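About Droswood

Droswood is a textile testing and care-labeling laboratory in Sostthorpe. We test woven and knitted fabrics for shrinkage, colorfastness, seam strength and pilling, and we draft the care instructions that go on the finished garment. Our clients are mostly small clothing makers and uniform suppliers.

The laboratory opened as a single room above the Harju dye works with one washing machine and a light box. It now occupies 3,000 square feet on the ground floor of the same building. Washing, drying and conditioning are done in separate rooms. Specimens are conditioned before every measurement, and results are reported with the method, the load and the number of cycles.
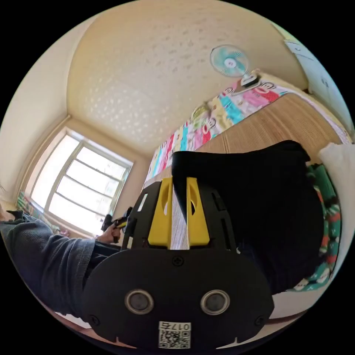

Black cloth with white and tan striped fabric.

Standard turnaround is 14 working days from receipt of samples. Dark shades and mixed-color items are tested for staining on adjacent fabric as well as for color change – the two are graded separately. Last year we issued 1,164 reports. Retained specimens are stored at our Skisotby annex and can be recalled on request.

Shalini Upadhyay is the technical manager and signs all reports. Questions about methods or sample size should go to her before material is cut.

The sample desk is closed on 30th October for equipment calibration. Price lists for the coming year are sent to account holders in November.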